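Keeping black clothes black (and other laundry stuff I learned the slow way)
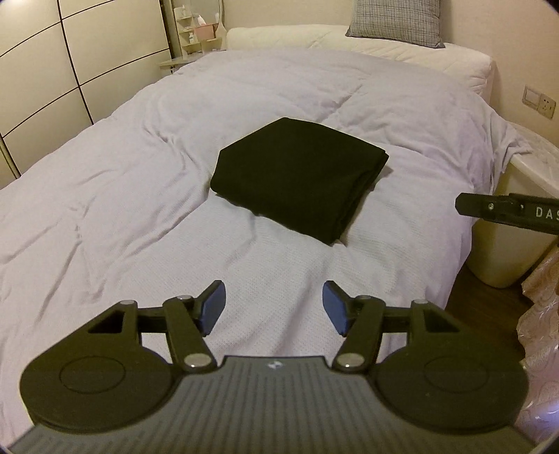
Folded and waiting on the bedspread.

I wear a lot of black. My whole side of the closet looks like a stagehand lives there, so over the years I've gotten a little obsessive about fading. My sister asked me to write all this down after she turned three good T-shirts the color of old asphalt, so here goes!

First, turn everything inside out. Yes, every time, even the socks if you can stand it. Most of what looks like fading is really the surface of the fabric getting scuffed up in the drum – tiny broken fibers that catch the light and look gray. Zip the zippers too, and keep jeans in their own load.

Cold water. I held out on this one for years (my mother washed everything hot and I figured she knew best) and I was wrong. Cold and a short cycle is plenty for clothes you wore to sit at a desk. For gym things I soak them in the sink beforehand with a splash of white vinegar, then wash as usual. Never put vinegar and bleach together, please.

Use less detergent than you think. I was filling the cap right up and then wondering why my black pants had chalky streaks down the leg. Two tablespoons of liquid does my normal load, and I have a big machine. If you already have streaks, run the same load again with no soap at all and see what rinses out. I use the dark-wash liquid from Lonura, mostly for the smell, but I've had the same luck with plain store brand.

Now drying. The dryer is the real villain, that and the sun. I hang black things indoors on a rack, or outside in the shade and still inside out. One June I left a linen shirt on the line while we were away for the weekend and it came back with a pale stripe across both shoulders from the sun. I still wear it for painting.

If you must use the dryer, go low and pull things out while they're a tiny bit damp. Smooth them with your hands on the bed or a table and fold right then. I fold knits and hang wovens. A heavy sweater on a hanger grows those little shoulder horns and they're a pain to steam out.

Lint! I own a roller in every room. A damp rubber dish glove works better than any of them though – put it on, wipe in one direction, and the fuzz rolls up into a little worm. Don't fold black things on a fleece blanket or a brand new towel or you'll be starting over. Something smooth or well washed is fine.

For things that are already faded, you can dye them at home. It works great on cotton and linen and hardly at all on polyester, and the stitching is usually polyester, so expect the seams to stay lighter or a different shade. Use an old pot you'll never cook in again. Stir way more than you want to.

Oh, and deodorant marks. Rub them with a clean dry sock. Takes ten seconds.

Filed under: Laundry & Closet, Make It Last

Comments

Ferhat Aydoğan
The dish glove trick worked on my wool coat, and we have two white cats. Thank you.

pinecone_jo
Do you do anything different for black sheets? Mine pill like crazy.

Ekrem Kurtuluş
Jo, wash them without towels. That fixed ours.

marla in the valley
I tried dyeing a faded dress and the seams came out kind of tan. I like it better now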